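Vivano Bin Station: Pick Data Collection Cell

The Vivano Bin Station is a tabletop cell for recording grasp attempts in clutter. It is sold to groups that train their own picking models and need examples in volume, gathered on real hardware, with consistent geometry from one session to the next.

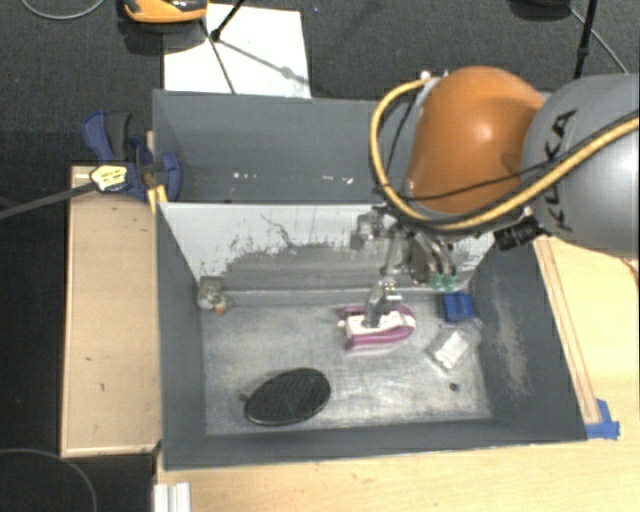 The station is supplied by Clurnel from its Pleridville workshop as a kit without an arm. The customer provides the arm and the gripper. Clurnel provides the bins, the bench top, the camera mount, the recording computer and the Garg logging software.

Principle of operation

Objects are moved between two adjoining bins. The arm picks from the source bin until the software marks it as cleared, then the roles of the bins are reversed. Objects land in positions determined by the previous release, so the arrangement changes with every attempt and no operator has to reset it by hand. A session is normally started with a mixed load: rigid blocks, bags and film packaging, hollow parts, small parts, and at least a few items with shiny or transparent surfaces. Loads made up of a single shape are accepted by the software but give poor results on anything else.

Each attempt is stored as one record. A record contains:

- color image of the source bin before the approach
- commanded grasp point, approach angle and finger opening
- joint positions and gripper position, sampled through the whole motion
- finger opening after closing and again after lifting
- color image of the source bin after the lift
- outcome label (held, dropped, missed, or unresolved)

The outcome label is computed from the two finger readings and the two images. When these disagree the record is marked unresolved and placed in a review queue. Unresolved records are kept in the dataset by default and can be filtered at export.

Choice of grasp points

Three collection modes are available. In random mode the grasp point is drawn from the region of the bin where the software finds something above the floor. In policy mode the customer's model supplies the point over a local network connection. In mixed mode the two alternate in a ratio set by the operator. We recommend random mode for the first 500 records with any new gripper. A model trained only on its own choices tends to repeat them, and the failed attempts from random mode are needed as negative examples.

Specifications

Bins: 2, gray, sloped walls, open top
Records per session file: 500 maximum
Supply to computer and camera: 48 V DC
Arm interface: Ethernet, position streaming
Gripper interface: Ethernet or digital I/O with position feedback
Export: image folders with one plain text table per session
Calibration: printed target, included

Bin wear

The bins are consumable items. Finger contact with the floor and walls scratches the surface and will in time wear through to a darker layer. This has no effect on the motion but does change the background of the images. Do not swap in a new bin in the middle of a session. Record the bin change in the session notes so that the two backgrounds can be separated later. Several customers deliberately keep worn bins in rotation, and models trained on both have been less sensitive to marks on the floor in our own tests.

Bins must be fixed so that they cannot shift when a finger touches a wall. Bar clamps are adequate. After any contact that moves a bin, stop the session and repeat the calibration. Records taken between the movement and the recalibration should be discarded.

Acceptance run

Every station is checked before shipping with a 500-attempt run on our reference arm. Acceptance requires that at least 495 of the records are complete, meaning that both images and the full motion log are present and share a clock. Grasp success is not part of the acceptance test, as it depends on the gripper and the load. The run is delivered with the station as a sample dataset.

Limits

The station does not estimate object weight and does not identify objects. It does not detect two objects held at once unless the customer adds a scale under the receiving bin. Liquids, powders and glass should not be used. Guarding and a risk assessment for the complete cell are the responsibility of the customer.

Garg release notes, February 2025: export table now includes the finger opening before contact. Session files from earlier versions can be opened and re-exported, with the new column left blank.

Comments (4)

gripperbench
Does the after-lift image wait for the arm to leave the view? Ours shows the forearm over one corner in most records.

Clurnel support
It waits for the retract position you set. Move that position further toward the arm base and run the camera check again.

t_ostrow
Clear bags come up unresolved about half the time with our fingers. They close nearly flat on the film so the opening reads as a miss. Lowering the empty threshold helped, but now we get a few false holds.

pallet_nine
Same with thin film. We send all of those to review and label them by hand, slow but the labels are usable.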